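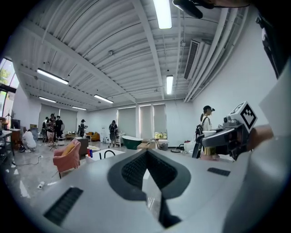
Skalside Roller Blind, Pale Gray

A plain roller blind for tall windows in workrooms, classrooms and offices. The pale gray fabric goes well with white walls and a white ceiling. It softens daylight but does not black out the room, so most people keep the ceiling lights on when the blinds are down.

Width: 1161 mm
Drop: 1581 mm, fully lowered
Control: side chain, left or right
Brackets: 2, wall or ceiling mount

The blind can be stopped at any height. Leave it short of the sill and you keep a strip of the view outside. For a window taller than the listed drop, ask for the long roller — it takes the same brackets.

Blinds on a wide run of windows are hung side by side. Measure each opening separately, at the top and again at the sill, and order to the smaller figure.

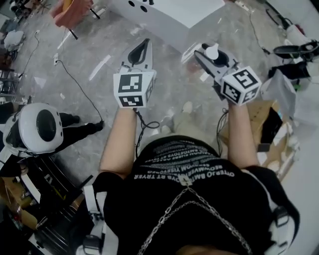 Volletti Interiors, Workroom Fittings Department

Floors and cleaning

Speckled gray concrete sits well with this color. Dust from a hard floor tends to collect on the bottom bar, so wipe it with a dry cloth when you sweep. For marks on the fabric, use a damp sponge and let the blind dry fully lowered before rolling it up. Do not use Tralum floor cleaner on the fabric.

Spare chains and brackets are sold separately. For fitting questions or a fabric sample, contact Darren Pearce in Workroom Fittings.

Page updated 28th April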